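Ondness roll

The Ondness roll is a small bread roll from the town of Ondness and the farms along the Wirach valley. It is made from wheat flour, milk, yeast and a little butter, and is eaten mostly at breakfast or with soup.

Preparation

The dough is mixed in the evening and left to rise in a cool room overnight. In the morning it is divided, shaped by hand and left for a second, shorter rise. Bakers brush the tops with milk — egg is used in Vesidberg — before the rolls go into the oven.

A small golden-orange bread roll.

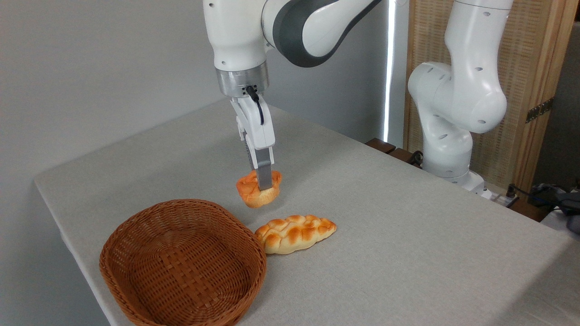 History

The roll was first sold by the Lo Presti bakery, which supplied nearly 200 households by cart. Brunello De Luca took over the business and added a sweet version with raisins, sold only in November. The plain roll was at one time sold by weight, two to a portion of 100 grams. Most bakeries in the valley now sell it singly.

See also
Milk bread
Wirach valley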